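Code Issues Pull requests Wiki
Star 64 Fork 14

# carnier-sync

Time alignment + marker pose for hand-held gripper recordings. Reads raw folders, spits out one aligned episode per take. Feeds the Mekament trainer, nothing else tested.

Last proper update January 30, 2020 – Kam-wah Kong

## Install

Python 3.7, in a clean env. Then

 pip install -r requirements.txt
 python setup.py develop

OpenCV has to be the contrib build, the plain one has no aruco module and you get an import error halfway through. Uninstall the plain one first, having both is worse.

## Running

 python align.py --in raw/ --out episodes/ --rate 100

Rate is the output rate in Hz. Poses get interpolated up, images don't – nearest frame is repeated. Takes shorter than 2,000 ms are dropped with a warning in skipped.log. Read the log! Bernitz lost a whole folder that way and blamed the parser.

Marker size goes in config/marker.yaml, in metres. Not mm. Measure the black square edge to edge, leave the white border out.
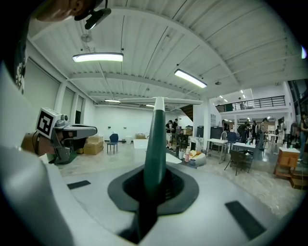
Pose jumps: nearly always the flip ambiguity when the marker is small and seen square on. `--flip-guard` compares both solutions with the last good pose and keeps the closer one. Off by default as it misbehaves after long dropouts. If the marker is gone for more than 14 frames the track is cut and restarted, no guessing across the gap.

Strip lighting flicker upsets the corner refinement at short exposures. Fix the exposure before you record, cant be repaired afterwards. `--no-subpix` helps a bit.

## Output

- poses.npy – position, quaternion, time in seconds
- frames/ – jpg, numbered from 0
- meta.json – rate, marker size, git hash

Quaternions are xyzw. The Rønning export wants wxyz, use tools/reorder.py and dont edit the files by hand.

## Known problems

- two grippers sharing a marker id: last one wins, silently
- clock drift on long takes only corrected lineraly
- Windows paths with spaces

Two-gripper offset calibration planned for February, branch is `dual`. Doesnt build yet.

3 comments

Home Docs Releases Contact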